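Recebo sempre as mesmas perguntas sobre a minha bancada de mármore, por isso juntei tudo nesta página. Não sou profissional, só limpo isto há 7 anos!

## Com que limpas o mármore no dia a dia?

Água morna, uma gota de sabão neutro e um pano macio. Uso o da Drodon, mas qualquer um de pH neutro serve. Vinagre e limão é que nunca – comem o brilho.

## Bege em cima e castanho na frente, não fica pesado?

Eu adoro! O tampo é claro e polido, a pedra da frente é bem mais escura e manchada, e acho que uma puxa pela outra.
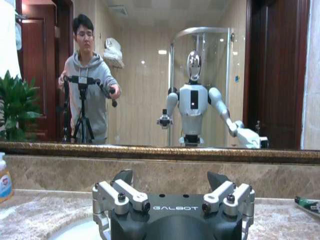
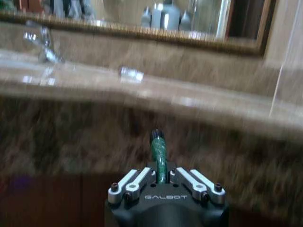
## E a moldura dourada do espelho, como se limpa?

Pincel seco primeiro, para tirar o pó dos relevos (demora, eu sei), e depois um pano quase sem água. Não borrifes limpa-vidros directamente no espelho, que escorre tudo para a moldura.

## De quanto em quanto tempo selas a pedra?

Uma vez por ano, em abril. O selante da Ikell custou-me cerca de 154 euros e ainda vou a meio da lata. Deixo-o actuar à noite e de manhã já se pode usar o lavatório.

## Posso deixar frascos em cima do tampo?

Podes, eu deixo. Mas limpa o fundo antes de os pousar – os de creme e de óleo deixam rodelas que dão uma trabalheira a tirar.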